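Can a Robot Clean Out the Fridge Yet?
Final project report
Marianna Chmielewska
22 August 2020

1. The question

My roommates and I have disagreed about whose turn it is to clean the refrigerator for two years. When the course asked for a project on automation and everyday life, the topic more or less chose itself. I wanted to know whether a machine with two arms could take over a dull kitchen chore, and whether I would still be speaking to it afterward.

The chore was defined as follows: open the refrigerator, take things off the door shelves, decide what is trash, put the trash in a bin, close the door. A ten-year-old can do this. A ten-year-old will also complain, which I counted as a point for the robot.

2. What we ran

All the trials took place in July in the Plorville teaching kitchen. The arms were driven by the Drendero control program, with a person at the controls for the first part and the program on its own for the second. Professor Agarwal signed the safety form and asked that nothing in glass be used. I agreed at once, having seen the gripper meet a tomato.

We logged 297 attempts at single steps, such as "grasp the item" or "pull the door open past the halfway point." A step passed if it was finished without a person touching anything. Talking to the robot was allowed and did not help.

3. What happened

Rigid things went well. Small tubs and caps were picked up on the first or second try, provided they stood apart from their neighbors. The door itself was harder than I expected. The seal holds tight and then lets go all at once, and an arm pulling hard enough to beat it tends to keep pulling. We put a limit on the force and lost a morning to tuning it.

Plastic bags were the real trouble. A bag has no shape that the program can count on. It would close two fingers on a corner, lift, and carry off a very neat pinch of plastic while the contents stayed where they were. Of the items it dropped, 17 landed on the floor, and it has no opinion about the floor at all – once something left the gripper, it moved on to the next shelf with a clear conscience.

Deciding what counts as trash was the other weak spot. I had planned to let the program judge this and ended up giving it a list. My roommates need a list too, so I have not marked this as a failure.

4. Is it any use?

For a full cleanout, no. The fastest complete run took longer than I would have needed with a sandwich in one hand. For parts of the job, maybe. Moving rigid containers from a shelf to a counter was dependable enough by the end that I stopped standing next to the off switch – I sat next to it.

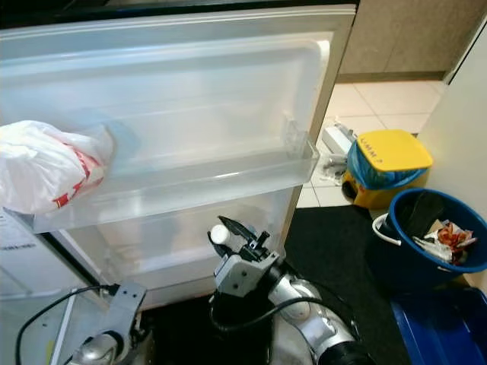 If I had another semester I would leave the door alone and work only on bags, starting with one bag and one shelf. The Florkitz soft fingertips we asked for arrived after the last trial and are still in their box, so whoever takes this project next should begin there. The trial logs are in the shared course folder, sorted by step.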